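Two-arm bench build: right arm sags at full reach, left one doesn't
Home and Shop Builds > Arms and Manipulators

penton_shop
2 February 2022

Second arm is on the table and I have a mismatch I can't explain. Both arms are the same design, white printed links and black servo housings, mirrored, each on its own side of the table with the driver electronics on a base plate along the near edge. Same firmware and same gains on both.

With the left arm extended straight out, the gripper holds height. With the right arm in the same pose it drops 8 mm over a minute or so and stays there. Joint readback says the shoulder is within one count of target the whole time. The elbow is off by three. That does not add up to 8 mm by my math.

Already done: swapped the elbow servos left to right (sag stayed on the right), re-ran the zero offsets, checked the horn screws on the shoulder.

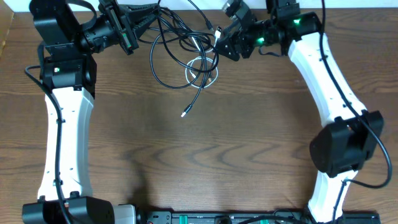

Supply is a single 12 V brick feeding both sides. I measured 11.9 at the terminals with everything idle. I have not measured under load. Link lengths are 189 mm for the upper and 194 mm for the forearm, measured joint center to joint center.

The job for these is sorting and coiling USB cables, so 8 mm matters. A gripper that comes in low pushes the cable along the table and never gets under it.

karnuvmont
Measure under load before anything else. One brick for two arms is thin. If the right side is at the far end of the daisy chain it sees the lowest voltage, and the position loop goes soft.

nasivby82
Disagree. A soft position loop shows up in the readback. He says the shoulder is within one count. If the encoder says it's there and the gripper says it isn't, the error is downstream of the encoder: horn, bracket or link. This is mechanical.

karnuvmont
The elbow is off by three counts. What's the resolution?

penton_shop
4096 per turn. Three counts is 0.26 degrees. At 194 mm that comes to 0.9 mm at the wrist, plus a little more out at the fingertips.

nasivby82
So one millimeter or so out of eight. The other seven are flex or slop.

J. Forsyth
Which filament, and what orientation did you print the links in? I had PLA links creep on me at the shoulder end. The arm looked fine for the first month and then started leaning. The drop over a minute that you describe sounds more like creep than backlash. Backlash would go all at once.

penton_shop
PLA, 30 percent infill, printed flat. Left and right links are from different spools. The right set was printed in one go, the left set over several evenings.

J. Forsyth
Swap the upper links and see if the sag moves with them. Cheaper than guessing.

Jean

karnuvmont
He'll have to recable half the arm for that. A meter on the terminals takes thirty seconds.

penton_shop
Did both. Voltage with both arms extended: 11.6 at the supply end, 11.4 at the last servo on the right. Left side is 11.5. Not enough of a difference to matter, as far as I can tell.

Swapped the upper links. The sag stayed on the right, 7 mm this time.

otakar_v
Check how the base is held down. On mine the shoulder servo was solid in its mount, but the mount was screwed into a plate that lifted at the back edge when the arm reached out. The encoder can't see that. Put a dial indicator on top of the shoulder housing and extend the arm. If you don't have one, a feeler gauge under the back of the mount will do.

nasivby82
Good call. Downstream of the encoder was my guess, so I'll take upstream of it as a miss.

penton_shop
Back edge of the right mount lifts 1.1 mm at full extension. The left lifts 0.2. Two of the four right mount screws were bottomed out before they clamped. They felt tight on the driver. Swapped in shorter ones with washers.

Right arm now drops 2 mm at full reach, left drops 1.

karnuvmont
I'd still put a second supply on it. Both arms lifting at once with a load in the grippers will pull that 11.4 down a lot further.

penton_shop
Agreed for later. I'm adding a 100 g test weight to each gripper tomorrow and will log voltage at the last servo while they move together.

J. Forsyth
Reprint the upper links in PETG while you have it apart. Four walls minimum.

nasivby82
Or leave them alone until they measure bad. The swap test cleared them.

J. Forsyth
It cleared them for today. Post the numbers again in March.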